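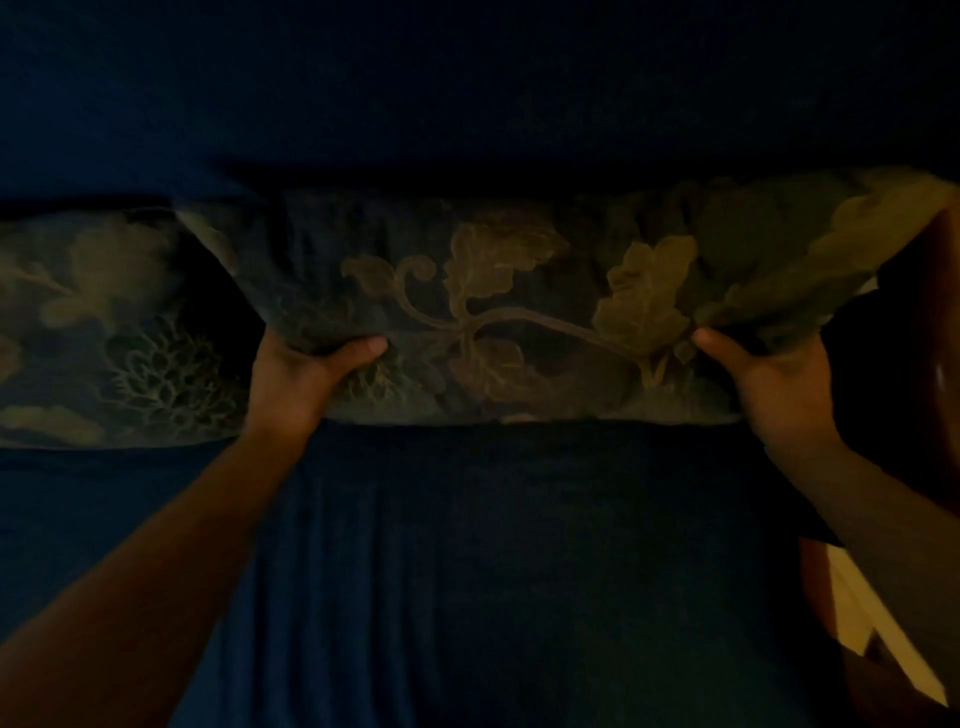
Unit 2 covers teaching by demonstration for soft objects. A rigid part can be described to the controller by one pose and one grip width. A pillow can't, because its shape depends on where it is held and how hard. The demonstrator's hands therefore carry most of the information. With one hand at each side of the lower half, thumbs on the front face and fingers wrapped behind, both palms can be mapped to the two grippers with a fixed offset. Record the thumb line as the grip axis. Don't record the pillow corners.

Two methods are used in this course. In hand guiding, the demonstrator moves the arms directly and the joint angles are logged. In remote control, the demonstrator works from the Sirar station and the arms follow. Hand guiding gives better contact force on the mattress. Remote control gives cleaner wrist paths but tends to produce long pauses before release, and these must be trimmed before training.

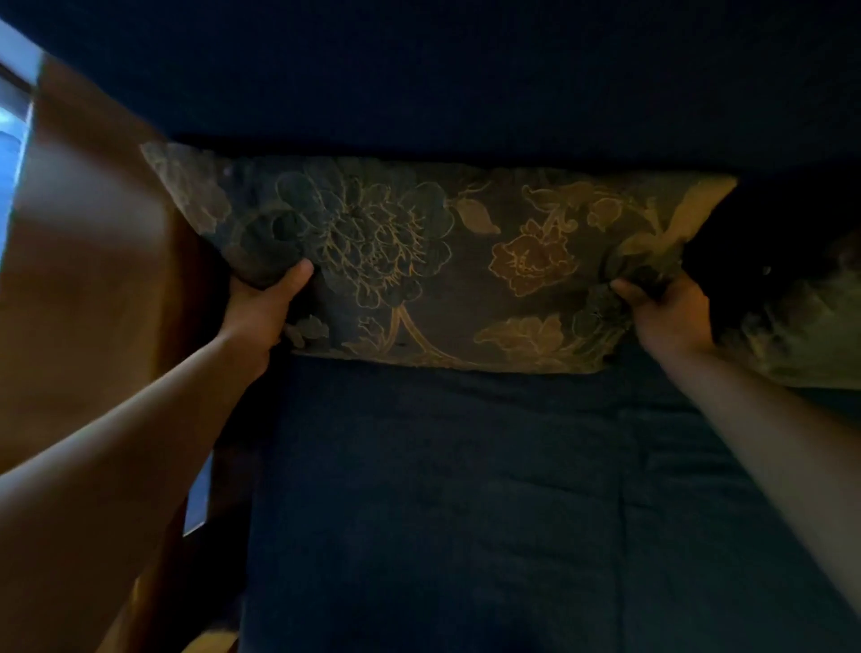

Grip type has to be labeled for each hand separately. Students often assign one label to the pair and lose the difference between sides. If the left hand has its fingers curled over the top edge while the right pinches the cloth near the end and gathers the corner into a twist, the left is labeled "edge wrap" and the right "pinch." A pinch on cloth alone doesn't fix the position of the filling, so the policy should not treat the two contacts as equally stiff. Low light adds a second problem: dark fabric on a dark cover gives a weak depth edge. Segment on the print where there is one.

The Grerkside set contains 527 demonstrations. Hold back 100 for testing and do not tune on them. Split by demonstrator, not by session. Each demonstration is cut into approach, grasp, carry, place and release.

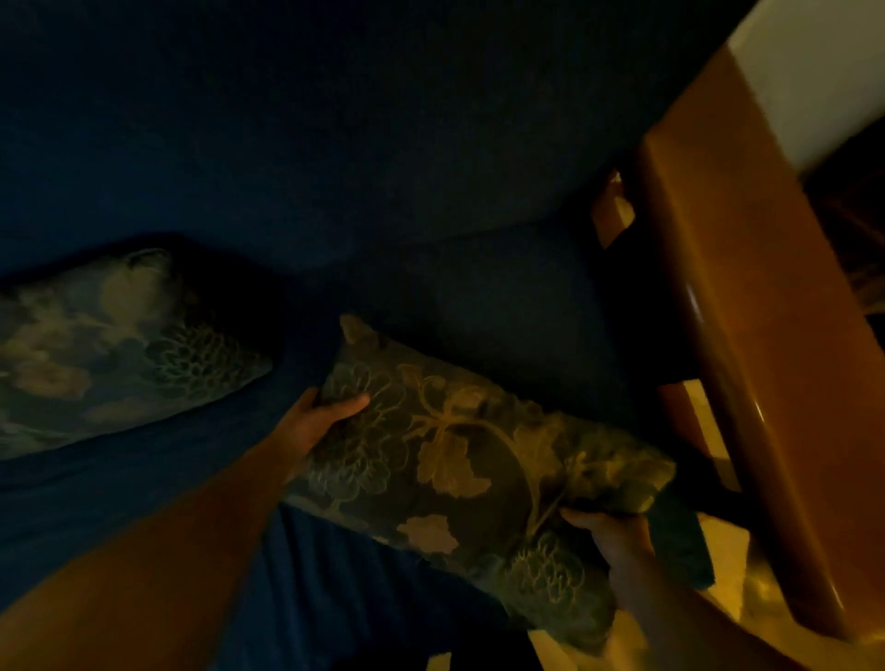
Carry begins when the object clears the surface and ends at first contact. Where contact can't be judged from the view, use the wrist force trace. Tilt during carry is allowed and should be kept in the data.

For the lab: replay one hand-guided and one remote demonstration at half speed, plot both wrist paths, and mark the release. Hand in the plots with your labels by 05/02/2021.

Z. Olszewski

Comments

kaczmarczyk: Is the grip label set per frame or per segment?

Zbigniew Olszewski: Per segment. If the grip changes during carry, start a new segment.

dilline_lab2: The force trace on the left arm has an offset at rest. Do we subtract it?

Zbigniew Olszewski: Yes, using the mean of the approach phase.

Related notes
Unit 1: Frames, offsets and calibration
Unit 3: Trimming and resampling demonstrations
Remote control station: setup sheet
January lab: corrections to the plotting script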